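Aton open day: a morning with the simulation group

I came to the open day at Aton in November with a practical question. My company, Flosetti, refurbishes furnished flats between tenants, and for two years I have been responsible for the planning of the clearing teams. A clearing team goes into a flat, collects what was left behind, sorts it and makes the furniture ready for inspection. It is a slow job and hard on the back. Our management has begun to ask if robots can take a part of it, so I was sent to look and to write down what I learned, mostly for my colleagues in the depot.

We were 18 visitors. We got badges and coffee at nine o'clock, and then Aurelia Căpraru took us upstairs. She leads the group that prepares the robot tasks before any real machine is used. Before this she worked in a sorting hall herself, and I think one could hear it in the way she spoke. She asked us first what our people do with their hands in one hour, and only later she spoke about her software.

The group works in simulation. The arm, the sofa and everything that lies on the sofa are computer models, and the operators practise with them at their desks. The arm in the models is a Franka Emika. The task they showed us was a tidying task in a living room, very near to what our teams meet each day: a couch with a laptop left open on it, a magazine, and smaller things beside them. 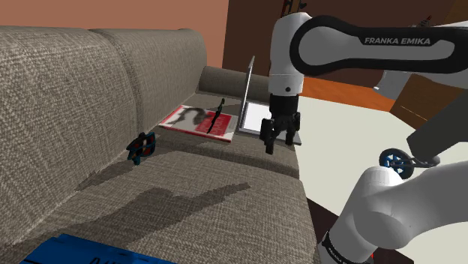 I asked why they begin with a couch, when a table would be much easier. Mrs Căpraru answered that the easy surfaces were done in the first year and that customers did not call her about tables. Soft furniture is where the hours go. A person presses on a cushion without thinking and feels what is below. For the arm, each of these small decisions must be prepared by somebody, and this preparing is now a job in the house.

This was for me the most useful part of the visit. The operators do not stand beside a machine with a button. They sit in a quiet room, look at the attempts one after another and write a short note on each: the approach was too low, the wrong object was chosen first, the grip would mark the cover. Several of them were before in the packing department on the ground floor. One man told me that his shoulders are better, but his eyes are tired at the end of the shift, and that he misses talking while he works. Downstairs one could talk the whole day. He said it without complaint, and his team leader was standing next to us and did not interrupt him.

They now change the task after 2 hours at the screen. In the beginning there was no such rule, and people stayed the whole morning with the same sofa. The change was asked for by the operators and it was accepted after a trial. For our planning at home I have marked this in red.

After the coffee break we saw how closely the attempts are checked. For each attempt the operator can choose between a wide view and a very near view of the fingers and the cloth. I had expected that the wide view is the important one. In the practice of the group, the near one is opened more often, as the notes about the fabric are written from it.

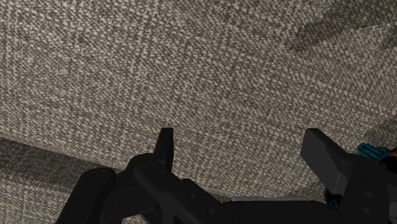

Near view: the two fingers of the gripper open above the woven upholstery.

A visitor from Kekden, who make seat covers, had many questions here. She wanted to know if the weave in the model behaves like a weave or is only a pattern on a surface. The reply was careful. It looks right, the shadows help the operator to judge the distance, but nobody in the group would promise a customer that a real cover will not be damaged. For this they make tests with real cloth in another building, which was not part of our tour. I would have liked to see it.

We then sat down in small groups and made notes on an attempt ourselves. My group had the wide view. I found it more difficult than it sounds. There is a keyboard on one cushion, a laptop on the other, a book with something black on top of it, and you must say in which order you would clear them. We were four people and had three opinions. I would begin with the laptop, as our teams do, because it is the most expensive thing.

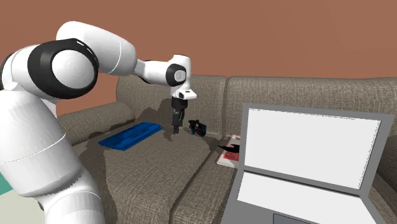
A man from Mansour, who sat beside me, wanted to start with the smallest object, so that it does not fall behind the cushion. I must admit that in 13 years I have not thought of writing such a rule down. Our experienced people simply know it, and the new ones learn it when they have to search between the cushions with their fingers.

In the last half hour there was a discussion about jobs. Mrs Căpraru did not say that all jobs are safe. She said that in packing fewer people are needed than before, that the places upstairs do not suit everyone, and that the training should be offered before the machine is ordered. One of our 2 depot managers should hear this directly from her, and I have asked if he may come to the next open day.

Practical remarks for those who want to go: the entrance is on the side of the car park, the stairs are steep and the lift must be asked for at the reception. Lunch is not included. The guided part was in English, and questions could also be asked in Romanian.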